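Secar tecido técnico sem o deformar: conversa com a responsável de ensaios da Prorkard

Entrevista | Têxteis | 6 comentários | 117 partilhas

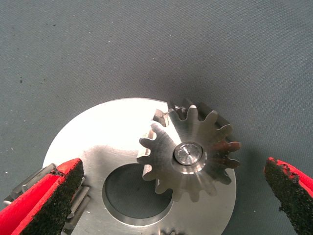 Encolhimento e estabilidade dimensional

A Prorkard acaba tecidos para estofos e cortinas de uso coletivo. A responsável pelo laboratório de ensaios recebeu-nos em agosto, com a râmola parada para manutenção, e começou pelo assunto que ocupa a maior parte das reclamações: a diferença entre a largura faturada e a largura medida pelo cliente.

"A largura depende do momento em que se mede", explica. "Um tecido que sai da râmola sob tensão e é enrolado logo a seguir vai recuperar parte da deformação nas horas seguintes. Se o cliente o desenrola e corta no mesmo dia, mede uma coisa. Se o deixa repousar, mede outra." O laboratório condiciona todas as amostras antes da medição e regista a humidade relativa junto do resultado.

O artigo mais problemático do catálogo é o Skimska, uma sarja com trama de viscose. A viscose incha com a água e contrai ao secar, e o comportamento varia entre lotes de fio. "Na teia quase não temos desvios. Na trama, sim. Acertamos a sobrealimentação e a largura das correntes lote a lote, com um ensaio de lavagem prévio."

Gramagem

Sobre a gramagem, a entrevistada é crítica das fichas que indicam um valor único sem tolerância. O Flandura está especificado a 200 g/m², mas o número só tem sentido acompanhado do método de corte, do número de provetes e do estado de condicionamento. "Uma balança bem calibrada não corrige um provete mal cortado. A lâmina gasta puxa fios na orla e o erro entra na área, que é depois usada como se fosse exata."

O laboratório corta seis provetes por peça, distribuídos na diagonal, e exclui as ourelas. A ficha interna 2472 descreve o procedimento e foi revista depois de uma divergência com um confecionador que retirava todos os provetes do mesmo extremo do rolo.

Temperatura de termofixação

A râmola, uma Uçar de aquecimento a gás, tem sondas de ar em cada campo. Segundo a responsável, a leitura do ar é insuficiente para fixar poliéster. "O que interessa é a temperatura do tecido e o tempo que ele passa acima dela. Nos artigos pesados, o primeiro campo serve quase só para evaporar água." A medição faz-se por infravermelhos, com a emissividade ajustada ao artigo.

E quando o tecido entra demasiado húmido? "Baixa-se a velocidade ou volta-se ao foulard para espremer melhor. A segunda opção gasta menos gás. A primeira é a que se vê mais nas fábricas, por não obrigar a parar."

Recomendações ao confecionador

Pede três dados em cada reclamação: referência do lote, tempo de repouso antes do corte e programa de lavagem usado. Sem o lote, o laboratório não consegue recuperar a amostra de retenção. As amostras são guardadas planas, sem dobras, ao abrigo da luz.

Artigos relacionados
Pilling: como ler a escala de avaliação
Solidez da cor à fricção em tecidos escuros
Amaciadores e perda de hidrofilidade
Ourelas onduladas: causas na tecelagem e no acabamento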